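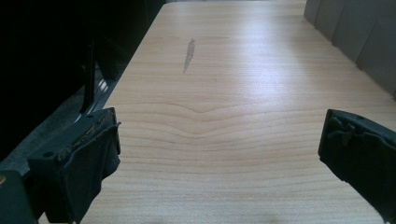
3.2 Surfaces and gloss readings

Glare on desks and dining tables is a common complaint in rooms with low side windows, but most surveys record only the window and leave out the surface. We measured both. Rooms were visited in Natthorpe and Ormsby in March, between 10 a.m. and 2 p.m., with ceiling lights off. At each table, gloss was read at 14 points on a fixed grid, first along the grain and then across it. Dark finishes were treated separately (Section 3.4).

Pale wood-grain tops made up the largest group. Printed or natural figure in the grain did not shift the readings by more than the error of the meter, so figured and plain areas were pooled. Distance from the window had a larger effect, as Stetsiuk found in the earlier Drasolton survey.

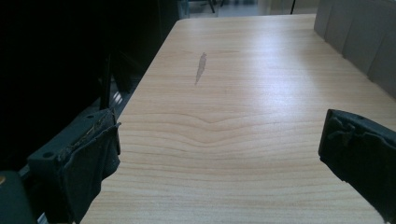 Figure 2. Light tabletop with wavy, V-shaped grain figure; the surface is brighter toward the far end.

Seated viewers rated each top from a distance of 30 inches. Of the 495 ratings collected, 2 were dropped for missing room codes. Ratings from Ormsby were more spread out than those from Natthorpe, and the two towns are reported separately in Table 4.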